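Home | News | Clubs and societies | Workshop booking | Newsletter archive | Contact

Engineering Society Newsletter
April
By the robotics section editor

Folanov group: progress on the two-arm sorting task

The Folanov group entered the spring term with a working pair of arms and no agreed task. The task has now been fixed. Entrants in the Sustetti student challenge must clear a mixed set of household items from a table into a container, and take other items out of the container and lay them on the table, without a person touching anything once the run has started. The order is not given in advance. Both arms may be used at any time, and a run ends when the last item is in place or when the time limit is reached.

Most of last term went on mechanical work. The arms had been built by an earlier year and had developed play at the elbow joints. The worst of it was traced to screws that had backed out of the servo horns, and these were refitted with thread lock. Play that remained after that was in the gears and has been accepted. The position error it causes at the gripper is small when the arm is folded and larger when it is stretched out, so the group now plans its layouts to keep objects in the nearer half of the table where possible.

Cable routing was also redone. The earlier arrangement left too little slack at the wrist, and the connectors worked loose after long sessions. The new runs are clipped along the links with a service loop at each joint. The loops look untidy, but no connector has come out during a session this term.

Software has moved from a fixed script to a learned controller. Members drive the arms by hand through a pair of leader arms, and each attempt is recorded with the camera view and the joint positions. The controller is then trained on these recordings. The set for the first trial held 100 attempts, all made by the same 2 members, and the result was a controller that copied their habits closely, including a tendency to pause above an object before closing the gripper. Recording has since been opened to the whole group. Attempts with a long pause are now trimmed before training.

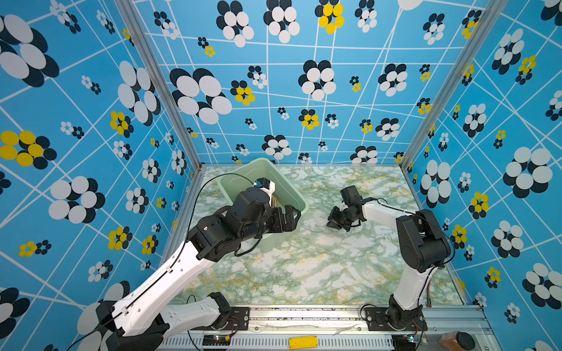
Choice of objects has taken up more meeting time than expected. Rigid blocks were dropped early on, as the controller learned them quickly and the results said little about the challenge. The present list leans towards things that change shape when gripped. Wires are awkward in a basin like the green one, where the gripper has to go down between the sides and the bundle offers no fixed point to aim for. Clear plastic is worse. Against the pale marbled tabletop a transparent item shows as little more than a few wrinkles and glints, and the camera has to find its edge from those. The group has discussed a plain dark table surface, which would make the item easier to see, but the challenge rules leave the choice of surface to the organisers and a controller trained on one background may do badly on another. The marbled top stays for now, and a second surface will be brought in once the first results are stable.

Lighting is a related problem. The workshop has windows on one side, and runs recorded in the morning differ visibly from those recorded after 4 pm. Blinds were tried and helped a little. The recording sheet now has a column for the time of day, and each training set is drawn from both ends of it.

The two arms also have to be kept out of each other's way. At present this is done with a simple rule: each arm has its own side, and a shared strip in the middle may be entered by only one arm at a time. The rule is safe but slow. An arm waiting for the strip does nothing useful, and in the longest practice runs nearly a third of the time was spent waiting. Pasichnyk, the planning library used by last year's entry, handles shared space better but needs an accurate model of both arms, and the gear play noted above makes such a model hard to keep up to date. One sub-group is looking at whether a rough model with wide margins would be enough.

Spare parts remain tight. The Cledo servos used in the wrists are on a lead time of 6 weeks, and the group holds 2 spares. Members are asked not to run the wrist joints against their end stops, and to switch off the supply before moving an arm by hand. Any servo that smells hot should be reported and left alone until it has been checked. A log is kept on the shelf by the bench power supply; please fill it in at the end of each session, including sessions where nothing went wrong.

Work for the coming weeks is the second round of recording, followed by a comparison of the old and new controllers on the same object list. Members with no previous experience of driving the arms can be trained in one evening. Slots are booked through the workshop page in the usual way, under "Folanov bench", and should be released if not needed.

Last updated: April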